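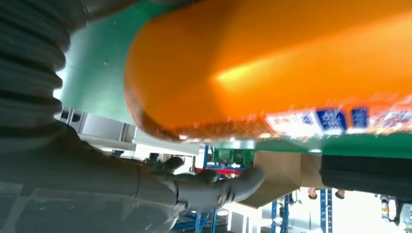
## Re: shelf bins for the Bustby swap

March 4, 2026

Gus, all,

Yes to the orange. Shiny is fine, shiny wipes down. Saw it up against the green and I could pick it out from across the room, so that settles color for me. The printed strip along the side in white, blue and red can stay on, not going to stand there peeling labels.

Gus Thibodeaux wrote:

> Do we still want everything sorted by color this time? Last swap we had 55 things on one table and folks just dug through it. I'd rather put anything bright up front and the dull stuff behind. Also who has the green covers, and are we doing 2 rows or one long one?
>
> Gus

Two rows. One long one blocks the door at Perrin, we tried it.

Covers: I have five, washed, one has a burn mark so put that at the back. Need to be pulled flat this time please, small things were rolling into the folds and we lost a whole set of measuring spoons.

Bright stuff up front, agreed. Round things on their side with somthing wedged under, or they go on the floor. Packaged things keep the packaging. Anything with a price sticker from a real store, take the sticker off, people get wierd about it.

Still need:

- tape, the wide kind
- a second cash box (Nundarora folks had one?)
- boxes for leftovers, flat ones ok

April swap is a separate thread, don't answer it here.

Running out, back on email after 5.

M.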